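I met the former purser of the ferry Flundum over coffee near the Lasow terminal, and I'd barely sat down before she started in on the cabins. "There were 136 of them and I could tell you which ones rattled," she said. (The ones over the car deck, mostly!)

She joined the ship in October, straight into the worst weather of the year, and did three seasons on the overnight run to Wutell. I asked if she ever got used to the crossing. "Your stomach does. Your sleep doesn't. I'd wake up at 2 every night when they changed the watch, and I still do."

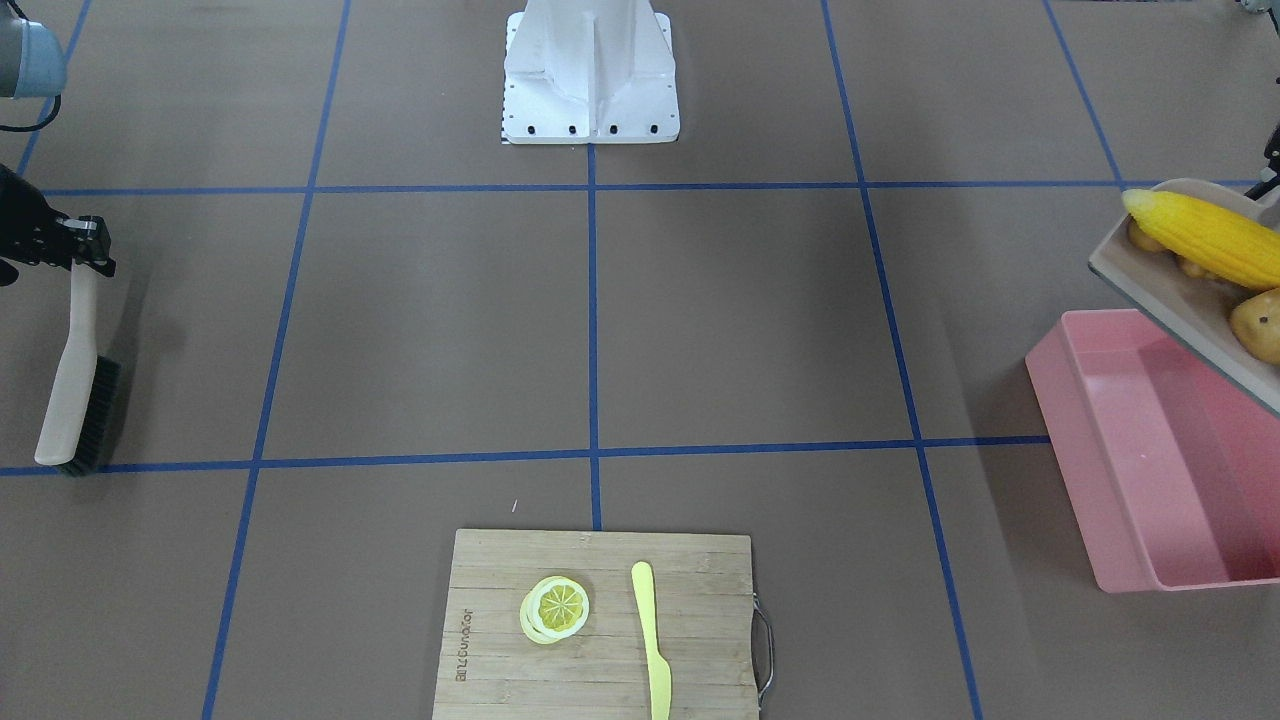
Blue tape on the floor, with a wooden cutting board and a pink bin.

We got onto the refit, which she has opinions about. The Pretorius yard took out the old forward lounge and put in reclining seats, and she's still mad about it. "People got engaged in that lounge. Who gets engaged in a recliner?"

She's booked on the 11th August sailing, as a passenger this time, in an outside cabin on the quiet side. I asked for the number and she wouldn't give it to me.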